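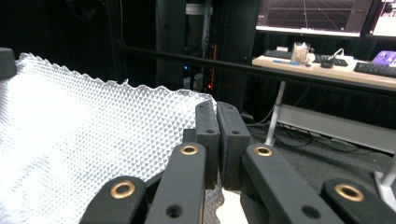
Why Does Plastic Crinkle?

Hi again, Tunotby readers! I get lots of letters about noises, and my favorite this month was "Why is a snack bag SO loud?" Good one. I once tried to open some chips in a quiet library, so I know the pain.

Okay, first you need to know what a sound is. A sound is a wiggle in the air. Clap your hands and you give the air a shove. That shove travels to your ear, and your brain says, "Hey, a clap!"

Now think about a stiff, thin sheet of plastic. When you bend it, it doesn't bend smoothly like a sock does. It holds on, and holds on, and then one tiny spot suddenly pops into a new shape - click! Each click gives the air a little shove. Scrunch a whole bag and you get so many clicks, so close together, that they blur into one big crackle.

Opening the bag slowly doesn't help much, by the way. The clicks get more spread out, but each one is still pretty loud. (Sorry, movie fans.)

Try it at home! Get 2 things: a clean, empty chip bag and an old T-shirt. Close your eyes and ask a grown-up to scrunch one of them next to you. Can you tell which it is? Then try paper, foil and a leaf from the yard. Keep plastic bags away from your face and from little brothers and sisters, please.

Next time: why do knuckles crack?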